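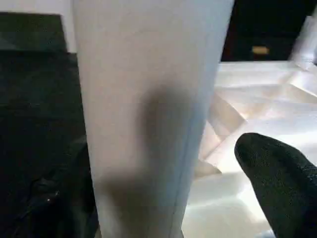
3월, 오전 9시 40분. 흰 물건 정리 계속. 어제까지 선반 144에 섞여 있던 것을 작업대로 내려서 재질별로 나누는 일부터 시작했다. 종이는 종이끼리, 수지는 수지끼리 모으고, 애매한 것은 따로 둔다. 제일 애매한 것이 위가 넓고 아래로 갈수록 좁아지는 흰색 테이퍼 물건이다. 표면은 매끈하고 무광에 가깝고, 보이는 쪽에는 인쇄도 글자도 라벨도 없다. 오른쪽 아래 절반에 세로선이 희미하게 하나 내려가는데, 말아서 겹친 자리인지 금형 자국인지 눈으로는 판단이 안 된다. 일단 "테이퍼, 미분류"로 적어 둔다.

분류 기준은 지난번 회의에서 Halvard Dahlgren이 적어 준 메모를 따랐다. 메모에는 "색으로 나누지 말고 재질로 나눌 것"이라고만 되어 있다. 문제는 우리 선반의 흰 것들은 색이 거의 같고 재질도 겉으로 잘 구분되지 않는다는 점이다. 손톱으로 튕겨 소리를 듣는 방법, 모서리를 빛에 대 보는 방법, 무게를 다는 방법 세 가지를 써 보기로 했다.

소리. 종이 계열은 둔하고 짧다. 수지는 얇을수록 높고 약간 울린다. 다만 벽이 두꺼운 수지컵은 두꺼운 종이와 헷갈린다. Sudheer Krishnan과 눈을 감고 번갈아 맞혀 봤는데 둘 다 같은 데서 틀렸다. 소리만으로는 못 쓴다. 보조로만.

빛. 천장등만으로는 부족해서 3000K 스탠드를 뒤에서 비췄다. 색이 누렇게 돌아서 흰색 차이를 보기에는 나쁘지만, 비치는 정도를 보는 데는 쓸 만하다. 얇은 시트는 접힌 줄이 전부 드러나고, 두꺼운 컵은 가장자리만 밝아진다. 전구를 더 차가운 색으로 바꾸면 푸른 기가 도는 흰색과 누런 흰색을 나누기 쉬울 것 같다. Muthu에게 여분이 있는지 물어볼 것.

무게. 작은 저울 영점이 계속 흔들렸다. 수평을 다시 맞추고 창문을 닫으니 안정됨. 가벼운 것은 바람만 불어도 값이 바뀐다. 앞으로 저울 쓸 때는 환풍기도 끈다.

10시 50분. 시트류. 구겨졌거나 접힌 것을 펴서 쌓는 데 생각보다 시간이 걸렸다. 반투명한 것은 한번 각이 지게 접히면 손으로 문질러서는 줄이 안 없어진다. 무거운 판을 올려 두고 오후에 다시 보기로 함. 접힘이 심한 것은 포장 완충재로 돌린다. 이 건은 Irfan Rind가 먼저 말한 것인데, Protby 쪽으로 나가는 상자에 완충재가 늘 모자라니 버리지 말자고 했다. 동의.

재단해서 쓸 시트는 긴 변 1052mm에 맞춰 보관한다. 서랍 안쪽 폭 때문에 이보다 길면 끝이 말려 올라간다. 지난달에 이걸 안 지켜서 맨 밑장에 물결이 생겼고 결국 짧게 잘라 썼다. 자르는 방향은 결을 확인하고 연필로 모서리에 작은 화살표를 넣는다. 볼펜 금지. 반투명 시트는 볼펜 자국이 반대쪽에서도 보인다.

11시 30분. 말아 둔 것과 컵 모양인 것의 구분. 아침에 미뤄 둔 테이퍼 물건 때문에 따로 항목을 만든다. 확인 순서는 다음과 같이 하자.

1) 윗단 테두리를 손가락으로 한 바퀴 돌려 본다. 단차가 한 군데 있으면 말아서 붙인 것.
2) 세로선이 있으면 안쪽에서도 같은 자리에 선이 있는지 본다.
3) 선 옆을 살짝 눌러 한쪽만 들어가는지 본다.
4) 그래도 모르면 미분류로 두고 자르지 않는다.

4번은 내가 넣었다. 예전에 확인한다고 칼부터 댔다가 하나뿐인 견본을 못 쓰게 만든 적이 있다. Thampi에서 받은 견본이었고 다시 구하는 데 오래 걸렸다.

점심 뒤. Karthikeyan Iyengar가 와서 라벨 문제를 꺼냄. 흰 물건에 흰 라벨을 붙이니 찾을 때 안 보인다는 것. 맞는 말이다. 회색 종이테이프를 써 보기로 했다. 접착력이 약해서 떼도 자국이 안 남는다는 게 장점이고, 같은 이유로 며칠 지나면 끝이 들뜬다. 무광 표면에서 특히 잘 안 붙는다. 그래서 물건에 직접 붙이지 않고 칸막이 앞면에 붙이는 쪽으로 정했다. 낱개로 돌아다니는 것은 고리 꼬리표를 쓴다.

라벨에 적을 내용: 재질(모르면 "모름"), 받은 곳, 달. 날짜까지 쓰자는 의견도 있었지만 지금까지 날짜를 정확히 쓴 사람이 없어서 달만 쓰기로 했다. 크기는 높이만 적는다. 새 칸의 안쪽 높이가 265mm라서 그보다 큰 것은 어차피 세워 둘 수 없다. 테이퍼 형태를 눕히면 굴러서 한쪽으로 몰리니까 높은 것은 윗칸으로 보낸다. 윗칸은 뚜껑이 없어 먼지가 문제. 덮개는 접힌 시트 중에서 덜 구겨진 것을 골라 쓰면 된다.

2시 15분. 먼지 닦기. 마른 천은 정전기가 생겨서 수지 쪽은 오히려 더 붙는다. 물기를 꼭 짠 천으로 닦고 바로 마른 천으로 한 번 더. 종이 계열은 붓만 쓴다. 장갑은 흰 면장갑으로 통일. 검은 장갑을 쓴 날 모서리에 거뭇한 것이 묻었는데 장갑 때문인지는 확인 못 했다. 그래도 통일해서 나쁠 것은 없다.

손자국 이야기. 무광 표면은 정면에서 보면 멀쩡한데 비스듬히 보면 지문이 번들거린다. 밝은 등 바로 밑에서는 거의 안 보여서 닦고도 빠뜨린다. 검사할 때는 스탠드를 낮게 내려 옆에서 비출 것. 다만 옆에서 비추면 손이나 도구 그림자가 크게 퍼져서 얼룩처럼 보일 때가 있다. 물건을 조금 돌려 보고 얼룩이 따라 도는지 확인하면 된다. 따라 돌지 않으면 그림자다. 아침에 Sudheer가 멀쩡한 컵을 한참 닦았다.

3시 40분. 오전에 눌러 둔 시트 확인. 큰 주름은 펴졌고 각진 줄은 그대로. 약하게 열을 주면 펴질 것 같기도 한데 재질을 모르는 상태에서는 하지 않는다. Zurnargate 납품용으로는 못 쓰고 내부용으로만 표시했다. 판을 들어낼 때 맨 윗장이 판에 붙어 올라왔다. 다음에는 사이에 얇은 종이를 한 장 넣는다.

쌓는 방법도 바꿨다. 컵 모양은 겹쳐 쌓으면 자리는 줄지만 깊이 끼어서 빠지지 않는 경우가 있다. 비틀어 빼면 테두리가 상한다. 사이에 종이띠를 끼우고, 높이 쌓지 않는다. 말아서 만든 것은 겹치지 말고 따로. 위에서 누르는 힘에 약하고 이음 부분부터 벌어진다.

Stesen 상자는 아직 안 열었다. 받은 쪽에서 내용물 목록을 보내 준다고 했으니 그걸 받고 연다. 열더라도 기존 선반 것과 섞지 말고 왼쪽 작업대에서만 볼 것. 한번 섞이면 출처를 되짚을 방법이 없다.

남은 일
- 테이퍼 물건 순서대로 확인 (1번부터, 칼 금지)
- Muthu Kamath에게 차가운 색 전구 문의
- 회색 종이테이프 칸막이에 붙인 것, 들뜨는지 며칠 보기
- 저울 자리 옮기기. 창가 말고 안쪽으로
- 완충재로 돌릴 시트 Irfan에게 넘기기
- 선반 144 빈자리에 아무거나 올려 두지 말 것. 미분류 칸은 맨 아래 한 줄만

5시 조금 넘어 정리 끝. 스탠드 끄고 서랍 닫음. 수지 쪽 칸은 라벨이 아직 안 붙어 있으니 내일 먼저 온 사람이 붙여 주면 좋겠다. 꼬리표는 가위 옆 통에 있다.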